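3. Study Setting and Methods

3.1 The two toy libraries

The study was carried out at two toy libraries, one in Flemska and one in Massawe. Both lend toys to families with children under eight. Membership is free in Flemska; in Massawe there is a small yearly fee, which is waived for families receiving housing support. Loans run for 21 days at both sites and may be renewed once if no other family has reserved the toy.

The Flemska library occupies two rooms on the ground floor of a former primary school. Toys are shelved by type, with the larger ride-on and push toys kept in the second room. The Massawe library shares a building with a branch of the public library and uses the same front desk. Its shelves are arranged by age band, and parents choose from a printed binder as well as from the shelves. Elżbieta Borkowska ran data collection in Flemska and Erasto Kioko in Massawe.

We chose these sites because they keep item-level records. Many toy libraries record a loan only as a number of toys per family, which makes it impossible to follow one toy from loan to loan. At both of our sites each toy or boxed set has its own card in Cendum, the catalog program they have in common, and the card lists every loan, return, repair, and withdrawal.

3.2 Records

We extracted all cards that were open at the start of the study period. After removing duplicates and cards for books and party equipment, 583 cards remained. A further 55 were dropped because the item had never been lent or because the card had no description of its contents. The analysis is based on the remaining 528.

For each card we noted the type of toy, the number of separate parts listed, the date the toy was bought or donated, the number of loans, and any comment made at return. Comments were free text. Lucimara Evangelista read all of them and sorted them into five groups: complete and clean, complete but dirty, part missing, part broken, and other. Mafalda Nogueira sorted a sample of 60 comments without seeing the first coding. Where the two codings differed, the comment was discussed and a final code was agreed on. Most of the differences concerned packaging. A torn box had been coded as a broken part by one reader and as "other" by the second, and we settled on "other" for all such cases.

Donated toys presented a problem. Their cards often give a date of donation but no age, and a toy may have been used for years before it reached the library. We kept donated toys in the data but report them separately wherever age matters.

3.3 Item size and number of parts

Past work on toy lending has tended to group toys by what they are meant to teach. For a study of loss and damage, we found physical size and the number of parts more useful. We used four classes: large single items, such as ride-on toys; medium single items, such as a dollhouse without furniture; boxed sets of many parts, such as puzzles and construction sets; and small loose items that are lent alone or a few at a time.

The last class was the hardest to define. Several small toys will fit on one tabletop with room to spare (Figure 2), and families in Massawe often borrowed two or three of them on a single card. In Flemska each small toy had its own card. To make the sites comparable, we treated a Massawe card listing three or fewer small toys as one loan of a small loose item. Cards listing four or more were moved to the boxed set class, even when the toys were handed over in a bag.

This rule is open to objection. A bag of five cars is not used in the same way as a five-piece puzzle, and the loss of one car leaves four that can still be played with. We repeated the main comparisons with the bags left out, and the ranking of the classes did not change.

Figure 2. Small toy items on a light wooden tabletop. 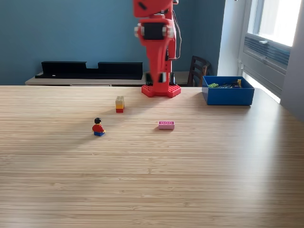 3.4 Interviews

Records show that a part is missing but give no account of how it went missing or what the family did next. We therefore interviewed parents at both sites. Sharon Lema wrote the interview guide and conducted the interviews in Massawe. Elżbieta Borkowska conducted those in Flemska, in the language preferred by the parent. Each interview took place at the library during opening hours, usually while the child played nearby, and was recorded if the parent agreed. When a parent did not agree, the interviewer took notes and wrote them up the same afternoon.

The guide covered four topics: how the family chose toys, where borrowed toys were kept at home, what happened on the day a toy was due back, and whether the family had ever returned something incomplete. The fourth topic was always raised last. In two early interviews it had come up sooner, and the parents became noticeably more careful in what they said afterward. Those two interviews were kept, but we read them with this in mind.

Parents were told that their answers would not be passed to library staff and would have no effect on their membership. No fines or replacement charges were recorded for the purposes of the study.

3.5 Storage at home

Storage was not part of our original plan. It was added to the guide after several parents mentioned, without being asked, that borrowed toys were kept apart from toys the family owned. Some used a separate shelf or a bag hung behind a door. Others let everything mix and sorted it out before the return date. One mother in Flemska kept the library's contents list taped to the inside of a kitchen cupboard and checked it each evening, a habit she had started after a lost puzzle piece turned up in the vacuum cleaner.

We coded each household as "separate," "mixed," or "partly separate." The last of these was used when a family kept boxed sets apart but allowed single items to join the child's own toys. Several parents explained this by saying that a single item was easy to recognize as the library's, while the pieces of a set were not. A father in Massawe put it this way: "I know the truck isn't ours. I couldn't tell you about the blocks."

3.6 Cleaning and checking at return

The sites differ in how returns are handled. In Massawe the parent hands the toy over at the front desk and leaves. The contents are checked later, sometimes the next morning, and any missing part is noted then. In Flemska the parent and a member of staff count the contents together at the desk. Staff there told us that parts reported missing at the desk were often brought in at the next visit, since the parent left knowing exactly what to look for.

Cleaning follows the same steps at both sites. Hard plastic toys are washed in warm water with Plulik, a mild detergent, and left on racks overnight. Wooden toys are wiped with a damp cloth. Fabric toys are machine washed where the label allows it and otherwise set aside. Neither site lends fabric toys that cannot be washed, though a few older puppets in Flemska are kept for use on the premises.

The difference in checking affects how the return comments should be read. A comment in Flemska records what was found with the parent present, and it may be edited when a part comes back. A comment in Massawe is usually final. For Flemska we used the first version of each comment, which Cendum stores along with later changes.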